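Notes on the Gredden by-election leaflets

August 22, 2020

I have now read all the leaflets that came through my door for the Gredden by-election, which is more than I managed last time. There were 7 of them from 3 candidates. I kept them in a folder and logged the date, the paper size and the main claim on each.

The claim that interested me was the one about turnout. Emrys Eynon's second leaflet states that the ward was decided last November by "a handful of votes". The council's declaration gives a total of 1,401 ballots and a margin of 30. Whether 30 is a handful is a matter of taste. The bar chart beside the claim is a different matter, as its vertical axis does not start at zero and carries no numbers. Measured with a ruler, the winning bar is twice the height of the one next to it.

Mali Powell's leaflets have no charts. They have a list of pledges, of which four concern roads, and one of those is about the Braklow junction. The junction is run by the county. A ward councillor can write to the county about it, and the leaflet says only that she will "press for action", so the wording is accurate if you read it slowly. 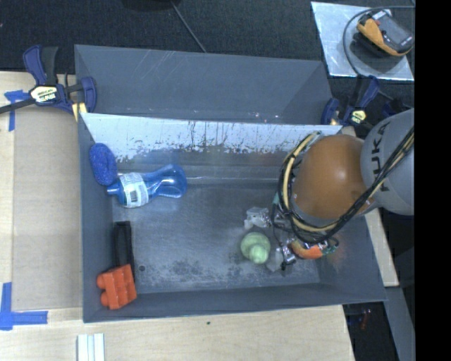 A two-part metal bin and a robot arm.

The third candidate is standing for a local group called Dravulness First and sent one sheet, printed on both sides. It sets out a policy on parking permits in more detail than I expected, including the proposed charge for a second car and the streets where the scheme would stop. It does not say what would happen to visitors' permits. I emailed to ask and received a reply the same evening saying the point was still under discussion.

On imprints: by law, printed election material must carry the name and address of the printer and the promoter. All of mine did. Two were set in type so small that I needed the magnifier from the sewing box, but they were there.

I have scanned the lot and will send copies to anyone in the ward who missed a delivery. The flats above Fu on the main road seem to have had none from any candidate, possibly on account of the door entry system. If you live there and did get one, let me know which and I will correct the log.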